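Gotska hand gripper for a meal kit line, worth it?
Posted in Packing and Small Automation

Hélder Morais
We pack hot pot kits and want to train an arm to drop the sauce packets into trays. Undale is offering the Gotska hand-held gripper on a one-month trial for $590. We've been trying it on our own stock.

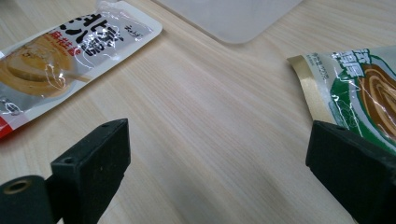
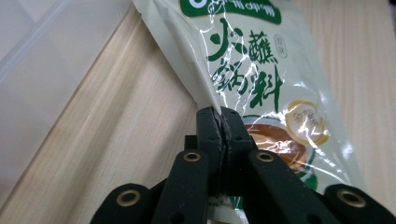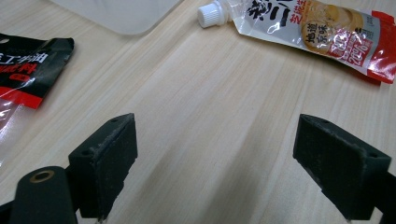 My concern is grip on film packaging. We have 400 demonstrations to record before the trial ends in May. The green dipping sauce packet can be pinched at a corner, but I don't know if that's a habit we should be teaching. The pouch with the white screw cap is another shape altogether. Has anyone used this unit on mixed packets, and do the stock fingertips hold up?

Deolinda Matos
We had one for sauces and spice bags. Corner pinches are fine if your arm has the same fingertips. If it doesn't, record those again. Wipe the pads at the start of each shift, yours have dust on them in the third photo. We changed pads after 2000 picks and the Herkano ones fit. For the capped pouch we went across the body and left the cap alone. Keep the lighting the same as on your line, glare on the film gave us grief. I'd pay for the trial again.

quintela_packing
We do 500 trays a day by hand and it's cheaper. Ask Undale if the $590 comes off the purchase price, ours did.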